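# Care of the Kitchen Unit: Hands, Cables and Daily Setup

These notes apply to the two-armed Senska unit in the Nostengate teaching kitchen. They cover routine care by kitchen staff. Work inside the arm joints or the torso is reserved for the service agent, Sarantis, and is not described on this page.

## Before the unit is switched on

Clear the floor within reach of both arms. Mats, stools and pet bowls are to be moved to the hallway cupboard. Check that the emergency stop button is on the counter side of the room and that its cord is not pinched in a drawer.

Wipe the fingers of both hands with a cloth dampened in warm water and a single drop of dish soap, then dry them with a second cloth. Do not use citrus cleaners, bleach or steel wool. Grease on the fingertips is the most common reason for a dropped dish, and it builds up faster than most people expect, particularly after a baking class.

Look at each finger from the side as it closes. All fingers should begin to move together. A finger that lags is usually carrying crumbs or dried batter at the lowest knuckle. A soft toothbrush will clear it. If it still lags after cleaning, record the hand and the finger in the kitchen log and use the unit for single-hand tasks only until it has been seen.

## Checking the grip

The grip is checked every morning with a plain, empty cup. Glassware is not to be used for this purpose. Start at grip setting 49, which suits most mugs and small bowls, and ask the unit to lift, hold and lower the cup three times over a folded towel. The other hand should stay open and still throughout.

If the cup slips, dry the fingertips again before changing any setting. Raise the setting by small steps only. Settings above 127 are intended for pots and are locked on the kitchen menu. Thin plastic tumblers will buckle well below that point, so lower the setting before they are handled and return it to 49 afterward.
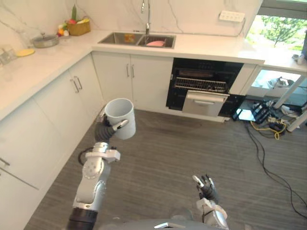
The wrist is the next point to inspect. The screws on the wrist bracket should be checked by hand at the end of each week with the short hex key kept in the cutlery drawer. Turn until the key meets firm resistance and then stop. Over-tightening marks the bracket and can pull it out of line, after which the hand will set cups down at a slight tilt.

Arm cables need enough slack to follow the full bend of the elbow. A cable that is drawn tight at full reach should be eased back toward the wrist. Do not tape cables flat to the arm. Tape leaves a residue that collects flour, and the cable wears where the tape ends.

## Water and steam

The hands are splash-resistant as far as the wrist. They are not to be held under the tap or left resting in a sink. Before a dishwasher is unloaded, open the door and allow the steam to disperse. Pull the lower rack out by hand so that the unit does not have to reach over the lowered door.

Keep power bars and plug-in adapters off the floor near the sink, and run long cables along the wall wherever the room allows it. Where a cable must cross a walkway, use the grey rubber cover.

## Lubrication and replacement parts

The finger joints take one drop of Flalidow food-safe oil each after every 400 cycles. The cycle count is shown on the second screen of the menu. Wipe away any excess at once and run the hand open and closed, empty, for one minute.

Fingertip pads are replaced as a full set. The set fitted last September was removed at 1,623 cycles, by which time the surface had become smooth and shiny. Staff are asked to order new pads when the first shine appears. Worn pads are placed in the labelled jar beside the log and collected by Sarantis at the next visit.

## At the end of the day

Return both arms to the rest position before switching off. Leave the fingers slightly open, as closed fingers will flatten the pads overnight. Wipe the torso with a dry cloth, paying attention to the seam at the shoulders where flour settles.

The unit is to be switched off at the wall by 6 p.m. and the log initialled by the person closing the kitchen.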